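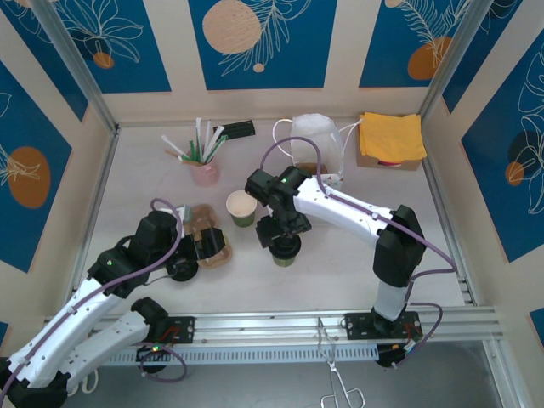

December, bench notes, refill and reuse project

Back at it after the week off. The kettle is broken so this is being written on tap water and a stale cracker, please forgive the handwriting when it gets typed up.

First job was the soap bottles. We got 31 of them back from the Ledovdale trial houses, which is better than I expected, and I spent the morning rinsing them out. The hand soap ones come clean in two rinses. The dish soap ones do not! I had foam up to my elbows and it kept coming. Garba says to fill them to the brim with cold water and tip it out slowly so it doesn't froth, and I tried it on the last few and yes, much faster, less water too. I wish I'd asked him at nine and not at eleven thirty.

Labels are still the big headache. The paper ones we put on in the fall have gone to mush around the bottom edge wherever people kept the bottle next to the sink (so, everywhere). The top half stays stuck like it was painted on. I tried:

Warm soapy water, one hour. Paper came off, glue stayed.

Baking soda and cooking oil paste, rubbed on with a rag. Glue came off, bottle now greasy, needs another wash. I don't love it because that's more hot water, and hot water is most of what a reused bottle costs us.

Dry heat from the hair dryer, then peel. Worked nicely on glass. On the plastic bottles I got one to sag a bit at the shoulder and had to stop. It still holds liquid but it leans.

So for now it's soak, then paste on the stubborn ones only. Debora wants to give up on sticky labels altogether and use a tie-on tag with string, and I was against this (wet string, yuck) but I'm coming around. The tag can go from one bottle to the next and you never have to scrape anything. She made a couple out of old cereal box dipped in candle wax and I've hung one on the bottle at our own sink. Will look at it in a week. If it grows anything I'm telling her first.

Lunch. Ehsan brought lentils. Washed up with the ugly leaning bottle and it pours fine.

Afternoon was the refill pouches, the ones from Fokier. I was really hoping these would be a simple yes. They use a lot less plastic than a new bottle, they ship flat, people in the trial liked them. But they're two layers of different stuff stuck together, and I can't get the layers apart with anything we've got here. I cut one into strips and soaked it overnight before the break, and today it looked exactly like strips of pouch. The town pickup won't take them. So it's less trash, but all of it is still trash, and I don't know how I feel about writing "better choice" on the handout next to that. Parveen thinks we should say just what we found and let people decide. I think people read handouts for about four seconds while holding a toddler. We went back and forth on it for far too long and agreed to leave the line blank until we've weighed everything properly.

Things to weigh, properly this time, with the good scale:
Empty pouch, cap on and cap off
Empty new bottle, same size, with pump
The pump by itself (I suspect the pump is the villain)
A solid soap bar wrapper, for comparison

On the pumps. I took one apart with the small pliers and there's a metal spring and a little ball in there, along with more kinds of plastic than I wanted to meet in one afternoon. You can't recycle that as is. But the pump still works perfectly! Every one that came back from Ledovdale still works. We're throwing away the part that lasts. I'd like the handout to say in very big letters KEEP YOUR PUMP, and I've written it on a sticky note and put it on Parveen's monitor.

Compost bin number 2, since I was walking past it anyway. The wipes that say they break down are still wipes. I pulled one out and could have cleaned a window with it. The cotton cloth scrap next to it has gone soft and has holes, and the loofah slice I can't find at all, so either it composted or Hammad took it out when he turned the pile. Must ask him. If he did take it out I'll need to start that one over, and I'll be a little sad because I'd already told my mother about it.

Smell: fine. A bit like a wet sweater. Added two handfuls of shredded egg carton and gave it a stir.

Note on the soap bars from Siddiqui. The unwrapped ones keep chipping on the way over. They come in a big box with nothing between them, which is great for trash and not so great for corners. I don't mind a chipped bar and I doubt anyone in the trial does, but the shop in Wadach won't put them out like that. Could we grate the broken ones and melt them down for liquid hand soap? I did a small pot of this at home, 100 grams of flakes in a liter of water, and it went from nice to snot overnight. Next try is the same flakes in more water, and I'll stir it again once it has cooled.

Left for next time: ask Hammad about the loofah. Buy string. Somebody please bring a kettle, secondhand is fine, I'm not fussy. Bottles are upside down on the rack by the back door and need to stay there till they're dry all the way through – don't cap them, Garba, I mean it.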